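Lindgren Cell: Color Sorting Gallery
Jun 4, 2026

Avau collects manipulation examples for the Kolo policy on a two-arm cell named Lindgren. The task family covered on this page is sorting by color: small plastic items go from the marble-pattern table into a yellow tray or a white one. Each example is one operator-driven run, stored with all camera streams and joint readings at a common rate. The current set holds 379 runs that passed review.

Two views are from a wrist camera and one is from the fixed camera on the cell.

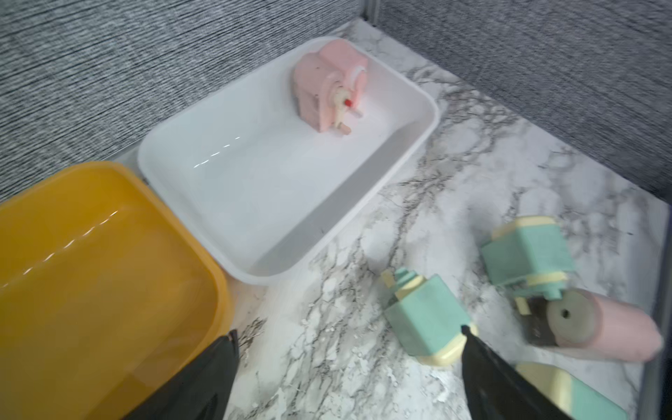 Wrist view, pink item in the white tray, green items still on the table.
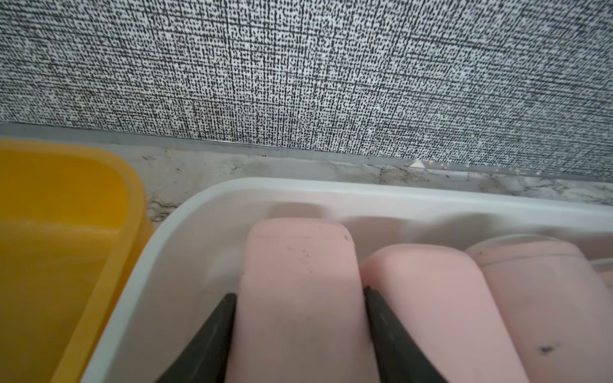 Wrist view, fingers on either side of a pink item in the white tray.
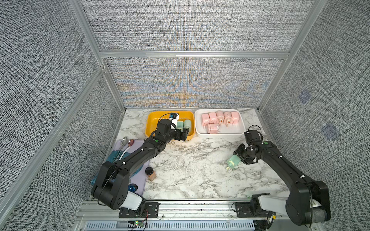 Fixed view, both arms and both trays.

Kolo is trained on short chunks of motion cut from full runs, so the way a run is divided matters more than its total length. Idier, the labeling tool used at Avau, places a cut wherever a gripper changes between open and closed, and a reviewer then moves the cut by hand if needed. A chunk gets one of four labels: reach, grasp, carry, release. The two arms are labeled on separate tracks. In the fixed view the left gripper is on a white box with a blue label inside the yellow tray while the right gripper holds a green charger over the table, and a single shared track could not store both states. Earlier sets used the shared track, and 90 of those runs were relabeled in February. The rest were dropped.

Placement in a tray that already holds several items is the weakest part of the set. Items in a row leave little room for a finger, and the wrist camera loses sight of the contact point late in the motion. Operators are asked to approach slowly in this case and to keep any failed attempt in the recording. Failed attempts are tagged and kept out of the first training pass. They are added in the second pass with a lower weight.

Start positions are changed between runs. Items may be upright or on their side, and the household objects at the edge of the table are left in reach of the arms as distractors. Tray positions are changed less often, a known gap.

The target for the next release is 685 runs, with the same label set and a fixed tray offset table. Chunks shorter than 2 seconds will be merged with the chunk before them. File layout and label definitions are unchanged from the previous release.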